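# Druvance refurbishing shop, visit notes

8th January

The Celtau group got two hours at Druvance, more than enough to see the whole building. Old office computers come in at the loading door, get checked and sorted, and go out to schools or to parts dealers. Last year they handled 4,000 machines, according to Birutė Uibo, who met us at the desk.

Intake is slow work. Each tower gets a tag and a quick wipe, and anything with a cracked case goes straight to the parts shelves. The shelves are labeled by maker and year — tidy at eye level, less so near the floor.

The part I liked best was the stripping area. Towers are laid on their sides so everything inside can be reached from above. Hard drives stay in their caddies and stand upright in a molded holder next to the case, with expansion cards in the slots beside them. Power cables are left in until the board has been looked over.

Coffee was in the back office. Parking is tight, so share a car.

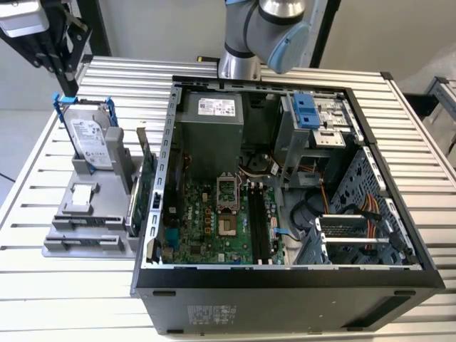 Tarmo Lapiņa wrote to add that the parts shelves are open to visitors in the afternoon, and that drives are wiped before any of them are sold.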